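Ticket: bout clock and scoring tablets do not agree
Opened by: Petronella Kekana, Zestidthorpe Boxing Club
Handled by: Jaime Serrano
Status: waiting for reply

**Petronella, 9:40 a.m.**

Good morning. At our July club show the Adley ring clock and the three judges' tablets were not showing the same round. In the fourth bout the clock was in the rest minute, but the tablets still had round 2 open. One judge entered her score and the tablet refused it with error 112. We finished the evening with paper cards, so the results are safe, but I would like to solve this before the next show.

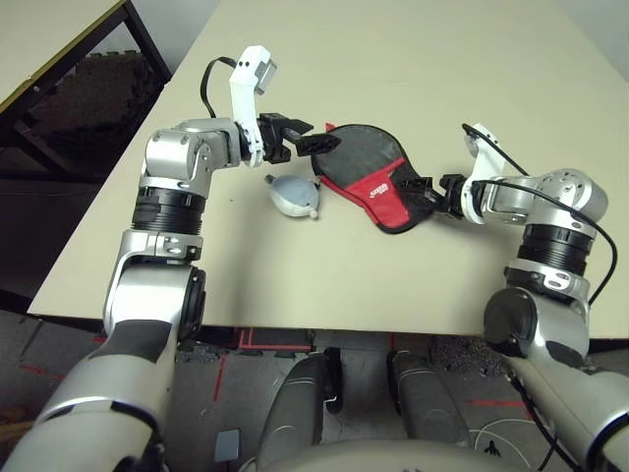
The clock runs version 2 of the software. The tablets were charged and I did not change any settings that day. The rest period is set to 60 seconds, as always.

**Jaime, 11:15 a.m.**

Thank you, this is clear. Error 112 means that the tablet received a score for a round it believes is not finished. Please do these steps in this order and write me the result of each:

1. Open the clock menu and read the value "Sync delay". It should be below 400 ms.
2. Turn off all the tablets, then start the clock alone and wait until the green light is steady.
3. Turn on the tablets one by one, beginning with the one for the red corner side. 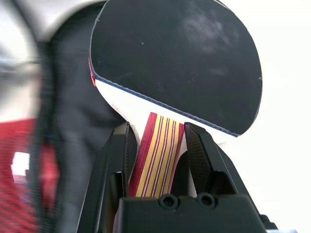
4. Run one short test bout of two rounds and press the bell by hand at the end of the first.

**Petronella, 3:20 p.m.**

Results:

- Step 1: the delay was much higher than your limit. I wrote down 1,900 ms.
- Steps 2 and 3: done, no problem.
- Step 4: the first round closed correctly on two tablets. The third one, the Hirano, stayed open for several seconds more. 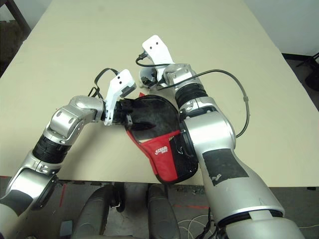

I repeated the test with the Hirano next to the clock and it was the same, so I do not think distance is the cause. It is also the only tablet that travels separately. I am looking for a case for it, and an oval one in black and red, like the one on the table in the last photo, would be easy to find in a full kit bag. Please tell me if I should reset this tablet or send it to you.

**Jaime, 4:05 p.m.**

Please do not reset it yet, we would lose the log. Go to Settings, then Imus Link, and export the log file to this ticket. Until I have read it, use the other two tablets and one paper card.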